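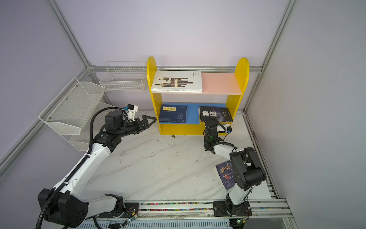
Plodance on the Air: Cataloging a Community Radio Dance Show
Shaohua Xu and Sihan Tang
Thursday, November 9, 2023

1. What we set out to do

Plodance was a weekly program of slow social dance music on Radio Tasora. When the station moved, its tapes went to our department in banana boxes. Our job was to list what was on them. We had planned to finish in June, which shows how much we knew in June.

2. Method

We digitized 692 cassettes and logged every track by title, performer and rhythm. Twelve turned out blank and were dropped, leaving 680. Xu did the listening and Tang did the typing, until Xu began hearing boleros in the dishwasher and we traded.

3. Results

The tapes hold 1,859 separate tracks. The most played group is the Grilero Quartet, whose pianist seems never to have met a song he couldn't slow down. The host, known to listeners only as Deng, played the same waltz to close 13 shows in a row and introduced it each time as a rarity.

4. Problems

Labels were a weak point. One reads "good one" and another "other good one." We kept both titles in the catalog and disagree about the second.

5. Next steps

We still need permission from the station to post the audio. Our last email was answered with a program schedule.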